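Clavwood: loud again, and happy about it

2018-03-05

Three albums in, and Clavwood still rehearse in the same cold room behind a tire shop where they wrote their demo. I caught up with the band's guitarist and main songwriter by phone last week, a few days after the new record, Wekby, landed in my mailbox, and I have to admit that I had already played it so many times that half of my questions were really just me gushing about riffs. He was very patient with me.

For those who don't know them, Clavwood play heavy metal of the old kind, with twin guitars, a singer who likes to go high, and just enough thrash in the drums to keep your neck busy. The previous album, Lilex, was a slower and much gloomier affair. I liked it, plenty of fans did not, and the guitarist knows that very well.

"I read all of it," he says. "People said we had turned into a doom band. I still love those songs, I wrote them in a bad winter and they sound like a bad winter. But we played them live for two years and I could see folks going to the bar."

So was Wekby written as an answer to those people at the bar? He laughs at that one. "A little bit, sure. Mostly it was our drummer. He came in one night in August and said he wanted to play fast or go home, so we played fast. The opener was done before we packed up that same night."

That opener is a monster, by the way. It has no intro, just a pick slide and off it goes, and when the second guitar comes in with the harmony I was fifteen years old again. The album has 9 songs and lasts 41 minutes, and I was surprised to hear how much they left out.

"We recorded 55 minutes of music," he explains. "Then we sat down and listened to it in the van from start to end, and there were two songs where everybody started talking. That's how we knew. If the band is talking over it, it has to go." 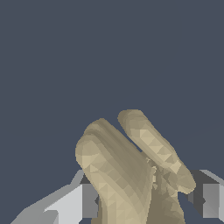 One that stayed is the long closing track, which is also the only one where you can hear the Lilex sound creeping back in. It starts with a clean guitar and a bass line that takes its sweet time, and then grows into this huge, rolling chorus. I told him it was my favorite, and he sounded relieved.

"That was the one we argued about! Our singer wanted it in the middle, I wanted it last, and the bass player wanted it shorter. He still does. When we play it on stage he looks at me every time we go around for one more chorus."

The sound of the record deserves a few words too. The band went to Bedoya, the small studio where they did their debut, and kept the drums natural and the guitars dry. You can hear the room. After so many metal albums where every snare hit is the same snare hit, I can't tell you how good that feels.

"We tracked the rhythm guitars with all of us standing in there together," he says. "There are mistakes on it. I come in early in the third song and you can hear me trying to look innocent. The singer wouldn't let me fix it, he said it was the best part."

The band is paying for the whole thing out of pocket again. The first pressing is over 3,000 copies, a big jump for them, and he admits that the boxes are now stacked in his hallway, so he has to walk sideways to the kitchen. A vinyl version is planned if the CDs move well enough. I asked for a gatefold, he said he would ask for one as well if somebody else was paying.

As for shows, there is a run of weekend dates coming up, mostly in small clubs, and they want to play the new album in full at a few of them. Old songs will be there too. I put in a request for the title track of the debut, and got a long groan down the line.

"It's too high for him now, don't print that. No, print it, he'll get mad and then he'll sing it."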